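# Working outside for a summer

August 2024
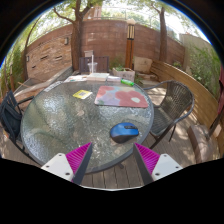

*The patio table, with the mouse.*

In April I gave up my desk at the Plurkham office and started working from home full time. The spare room faces the road and gets hot by ten in the morning, so most days I have ended up on the deck. I kept rough notes on how it went and this is what they come to.

The screen was the first problem. My laptop is rated at 275 nits, and in open daylight I could read large text and nothing else. I looked at a 400 nit model and decided it wasn't worth the money for one season. Moving my chair so that the house wall was behind me helped more than I expected. A dark shirt also cuts down the reflection. I do my spreadsheets before 9 and save phone calls for the bright part of the day.

The second problem was the wifi. The router sits at the front of the house and the signal has to get through two brick walls and the kitchen. I moved it to the hall shelf, which was enough for email, but video calls still dropped. In the end I ran a network cable under the back door and along the skirting. It is ugly and it works.

Glass is a poor surface for a mouse. Mine skips on it, so I keep a place mat handy. A magazine does just as well.

Noise has been less trouble than I was told. Severyn Didenko, who I share most of my projects with, says he can hear the birds on calls and doesn't mind them. Leaf blowers are another matter — I go in when one starts up.

What I didn't plan for was how much less I would get up. At the office I walked to the printer, to the kitchen, to the Marchand building for meetings. Out here I can sit for over two hours without noticing. I now leave my water in the kitchen on purpose and go in for a glass when I want one.

I have not worked out what to do when the weather turns. The spare room needs a blind and a better chair, and I want to price both before the end of the month.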